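Ticket 785: Label printer drops off the network every afternoon
Opened by: Shazia Sethi
Assigned to: Randa Rawashdeh
Status: Closed, fixed
Product: Ultero desktop label printer, network model

Shazia, first message

Hi Randa! So the Ultero in the back office has started vanishing again. It prints fine all morning, then after lunch I send a batch and it just sits in the queue with that little "waiting for printer" message. If I turn the printer off and on, it comes back and spits out everything at once (including the four copies I sent because I got impatient, sorry, that's where the label roll went).

Stuff I've tried so far: new network cable, different port on the wall, deleting the printer from my computer and adding it back. I also updated the driver from the Urkine download page, and that took most of my coffee break and changed nothing. The light on the front stays solid green the whole time, so as far as the printer is concerned everything is great.

Randa, reply

Thanks for trying the cable, that saves me a trip. Next time it drops, don't power cycle it yet. Hold down the feed button until it prints the settings page, and tell me what's on the line that says IP address. Then go to Printers on your computer, open the properties for the Ultero, click the Ports tab and tell me what number is there. I want to see if those two match.

Shazia, Tuesday

Okay, it went at 1:40 and I did exactly what you said. The settings page ends in 60. The Ports tab on my computer ends in 41. I'm guessing that's bad? I haven't touched either one. I also tried printing from the computer at the front counter and that one has 41 too.

Oh, and my labels went somewhere, by the way. They're gone from the queue. No error, no paper, just gone. If some other machine is out there holding 26 address labels for me I would like them back.

Randa, reply

That's our problem right there, and it's a nice plain one. The printer is asking the router for an address and getting a different one than it had in the morning. Your computer keeps talking to the old address, and something else has probably moved in at 41. Turning the printer off and on makes it ask again, and some days it gets lucky and lands back on the old number.

What I don't get yet is why it would give up a perfectly good address in the middle of the day. The Haugland router is supposed to hand them out for a full day at a time. I'm going to log in tonight and look at the lease settings.

Randa, work notes

Logged in at 6:15. Lease time on the router is set to 2000 seconds, so a bit over half an hour. Pretty sure somebody meant to type something else, or it got set that way when we moved to the new internet provider in July and it never got put back. I've changed it to 24 hours.

That explains the renewing but it still shouldn't swap numbers on a printer that's awake and asking to keep the one it has. So I looked at the printer's own settings page, and there's a deep sleep option that was turned on. When it's been idle for a while it drops the network completely. Morning is busy, so it never dozes off. Lunch is quiet, it goes to sleep, its lease runs out, something else grabs 41, and when it wakes up it gets whatever is left. Two small dumb settings that would each be fine alone.

Changed so far:
Deep sleep off on the Ultero.
Lease time on the router back to 24 hours.
Reserved 41 for the printer by its hardware address, so nothing else can have it.
Moved the thing that was sitting on 41, a tablet, to a different address.

Shazia, reply

Amazing, thank you!! It made it through lunch without me babying it. I did a test label at noon, another at 2 and one more right before I left, and all three came out in a couple of seconds. The front counter can print too.
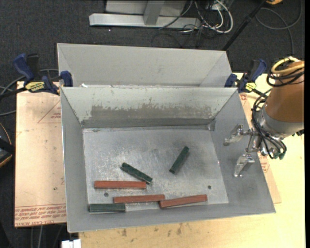 One leftover thing, and tell me if you want a separate ticket for it. When I print from Zekix, the first label of a batch comes out shifted up, so the top line of the address is sliced off. The rest of the batch is fine. From a plain document it doesn't happen at all. I've been printing one throwaway label at the start and peeling it off, but that's getting old pretty fast.

Randa, reply

Keep it here, I'm still logged in anyway. That sounds like the label size in Zekix doesn't match what's loaded, so the printer has to find the gap on the first one and then gets itself lined up. In Zekix go to Settings, then Output, then Label stock, and tell me what it says. While you're at it, close the lid and hold feed and cancel together until it blinks twice. That makes it measure the roll again.

Shazia, reply

It said "continuous," and we use the die-cut ones with the gaps. I switched it to die-cut, did the two-button thing (it fed out a bunch of blank labels, I assume that's normal), and ran a batch of ten. First one is perfect, the whole address is there. I did a second batch just because I could.

Randa, closing note

Blank labels are normal during the measuring. Only do that again if you change to a different size of roll. I've written the reserved address on a sticker on the back of the printer. If the front counter computer ever gets replaced, it needs to be added by that address, and the label stock setting in Zekix will have to be changed there too, it's saved per computer. Closing this one.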